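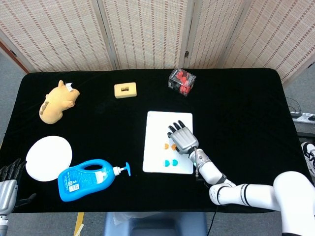 Open day at the Haugland building, Dandgate

26 Jul 2019

I'd been meaning to get along to one of the Haugland open days for years, and every time something came up, so when a free Friday landed in my lap I packed a sandwich, caught the early bus out to Dandgate and was standing at the front door a good while before anyone came to unlock it. No matter. There's a bench out there in the sun and a very friendly ginger cat, and I was perfectly happy.

The building used to be a carpet showroom, which explains the big windows and the endless flat floors (wonderful for prams and sore knees alike). These days it's shared between Kidbridge, who run the toy and play library on the ground floor, and a handful of small workshops up the stairs. Kidbridge has 2,000 items on its shelves and 669 member families, according to the sheet they hand you on the way in, and I can well believe it. I spent far too long among the wooden train sets. A membership lets you take two things home at a time, and I watched one little boy suffer terribly over which two.

Upstairs is quieter, and I think a lot of visitors miss it because the sign is tucked behind the lift. Please do go up! My favourite corner was the one with the folding divider, pale beige woven panels a bit like bamboo, with rows of reddish-brown stitching running down them. I have wanted one like it for my own back room ever since my neighbour sold hers, and I stood there admiring the little dark hinges like a person with nothing better to do.

In front of it was a table under a black cloth, laid out with the most ordinary mixture of things, and I do love a table like that. A mustard-yellow plush animal was lying on its side with its white tag still on and a row of paler spikes along its back. I took it for a dinosaur, then for a pig, and I'm still not settled. Near it sat a yellow sponge block with a neat rectangle cut out of the middle, and a clear plastic box with round red things inside. There was a white paper plate too, a blue pump bottle with a carry handle lying down beside it, and a white board with orange and cyan dots, very cheerful against all that black. The silver-grey mechanical hand was out over the board, and I lingered there longer than my parking-meter friends would approve of, had I driven.

Lunch was downstairs at the Nivau counter, where the pea and mint soup was lovely and the scones had sold out by noon, so be warned. I had the soup twice, in the end, and no regrets.

Getting there is easy enough. The 274 bus stops right across the road, and there's a ramp at the side entrance if the front steps are a bother. Entry is free with a donation tin by the door. The next open day is in August, and I've already told my sister she's coming with me, scones or no scones.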